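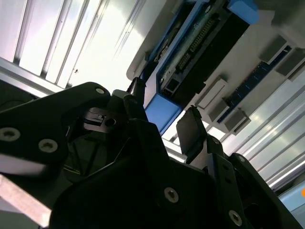 Cell maintenance: is the weekly checklist worth anything?

slotnut_77 wrote:
We took over a teardown cell in September that opens old desktop towers and pulls the drive and memory. The integrator, Flisik, left us a checklist. Every week: re-torque every screw on the gripper, wipe the pads, re-teach the fixture tray, power cycle the lot. I've done it faithfully and I still get a bad seat on the tray every couple of shifts. So I'm starting to doubt the list. Has anyone found that re-torquing everything on a schedule does any good, or am I just wearing out hex sockets?

brinell_bob wrote:
Wearing out hex sockets. Paint-mark them once, look at the marks, leave them alone. I've seen more countersunk screws ruined by weekly torque checks than by vibration. If a mark has moved, then you have something to talk about.

okcalibrate wrote:
Disagree. We had a finger link work loose at 310 hours on a Clatel gripper and it looked perfect from outside. Marks are fine if people look at them. People don't look at them.

brinell_bob wrote:
Then they won't use the torque wrench properly either.
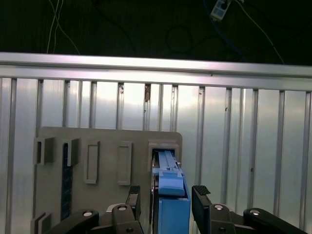

slotnut_77 wrote:
My bad seats are nearly all on the slot side, and nearly always with the blue plastic pieces. Flisik says the tray has shifted. I put an indicator on it and it hadn't. What I do think is that the grip is at fault. The pads have that fine crosshatch texture, which is great on a metal edge, but the plastic sits between them a little differently each time, and the slot in the gray board has thick square walls with no mercy for a part that comes in crooked. Re-teaching the tray every week just moves the error somewhere else for a few days.

okcalibrate wrote:
How are you re-teaching? If you touch off with a part in the fingers you're baking that day's slip into the taught point. Use a pin.

slotnut_77 wrote:
With a part in the fingers. That is what the sheet says to do.

okcalibrate wrote:
Well, there's your trouble. Or half of it.

grumpy_gantry wrote:
I wouldn't be so quick. Jeletti sold us a touch-off pin for exactly this and our numbers did not budge. We fixed it by opening up the lead-in on the printed slots by 3 mm. Took a file and one lunch break.
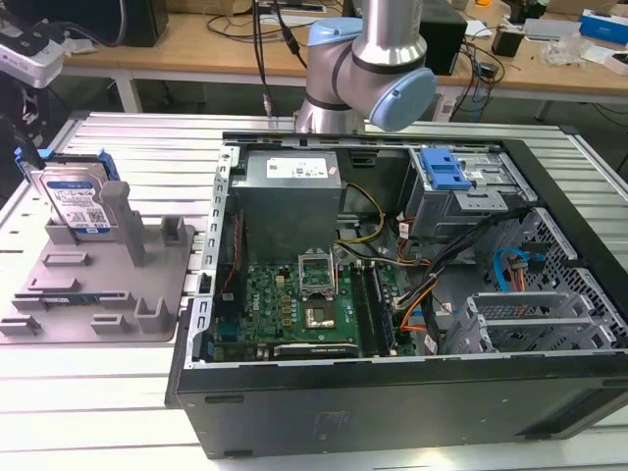 Sub-thread: Locating the tower

slotnut_77 wrote:
Splitting this off, as it kept coming up in private messages. The tower goes on its side on the slotted bed, open face up, tray to the left of it. My question is how hard to locate the case itself. I'm told two stops and a toggle clamp. I'm also told the Acharya vision add-on means I don't need any stops. I believe neither.

grumpy_gantry wrote:
Use the stops. Old cases are bent. Vision will find the corner and still be wrong about the drive cage, because the cage isn't where the drawing says it is once somebody has dropped the thing.

tslotter wrote:
We run the Acharya package with no stops and have done 1370 towers on it. Clean the lens, re-run the grid after anyone bumps the mount, that's the whole routine.

brinell_bob wrote:
How many of those 1370 did a person have to nudge?

tslotter wrote:
Didn't log it.

brinell_bob wrote:
Right.

slotnut_77 wrote:
Update. I dropped the weekly re-teach, touched off once with a plain pin, and filed a small chamfer on the worst slot. Bad seats are down 70 percent. I changed two things at the same time, so I can't tell you which one did it, and I know how that sounds. Two stops on the long side of the case for now, no clamp. Flisik wants me back on the full checklist before they'll look at anything under warranty.

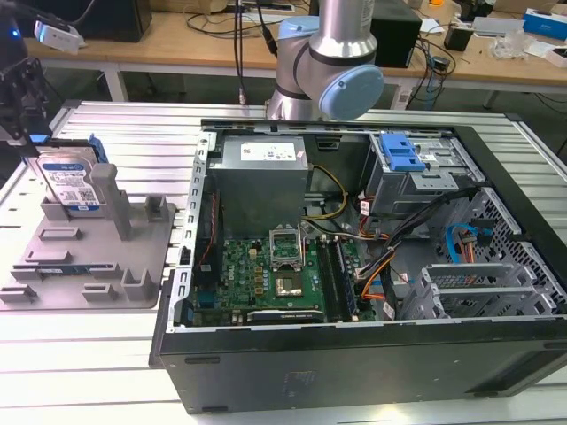
okcalibrate wrote:
Put the old slot back in for one shift and keep the pin. A shift of bad seats is cheap next to guessing for the rest of the year, and I'd want that on paper before talking warranty with Flisik. I also still say check the link bolts - monthly if weekly bothers you.

brinell_bob wrote:
Monthly I can live with. Look first, wrench second.

slotnut_77 wrote:
Fine, I'll print another unfiled slot and run it. If it's the chamfer, I owe grumpy_gantry a file.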